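Shared Kitchenette Storage and Hardware Survey
Project report, October
Sofia Politis and Hernán Cusi

1. Purpose

The kitchenette on our floor serves 80 students and staff. Complaints collected by the department fell into two groups: doors and fittings that need adjustment, and a counter that fills up before noon. The project was to record the state of the fittings, find out how the counter is used, and propose changes that need no new cabinets. The budget limit was 721 dollars.

2. Method

The survey was done on a Saturday, when the room could be kept free for the morning. Sofia Politis checked the fittings and Hernán Cusi recorded the counter and wall areas. Each fitting was given a line in a log sheet with its location, type of fastener, and a grade from 0 (replace) to 3 (no action). We also put a short form by the door for nine working days and received 70 replies.

3. Fittings

Metal plates fixed to wood were checked with extra care, as a screw in wood can lose its hold when the joint is loaded and unloaded many times. For each plate we noted whether the screw head was recessed or stood above the surface, and whether the edges of the plate could be reached with a cloth.
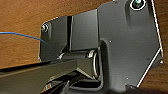
A hand screwdriver was used for all checks. Power drivers were ruled out after a trial on scrap wood, where the lowest torque setting still stripped the hole. A fastener that moved less than a quarter turn was graded 2 and tightened. Anything beyond that was graded 1 and left for the building office, which has its own rules on glue and filler.

The log does not record the age of the parts. We asked for the purchase file but it covers only the appliances.

4. Counter and wall use

The form asked what people had put on the counter that day and where they would have liked to put it. Most replies named the dish rack end. Clean dishes stay in the rack long after they are dry, and the next person stacks on top of them. The end under the right upper cabinets came second - small containers are left there by people who mean to come back for them.
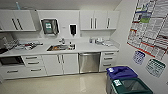

Figure 2. Kitchenette with sink, upper cabinets and wall dispensers.

5. Proposals

a. Empty the dish rack at 5 p.m. each working day, by rota.
b. Reserve one shelf in the right upper cabinets for small containers, with names on the lids.
c. Repeat the fitting check once per term using the same log sheet.
d. Move any notice older than one term off the side wall.

Proposals a and d cost nothing. The shelf labels and a spare set of screws are well within the limit. The log sheet is attached as Appendix A and the form as Appendix B.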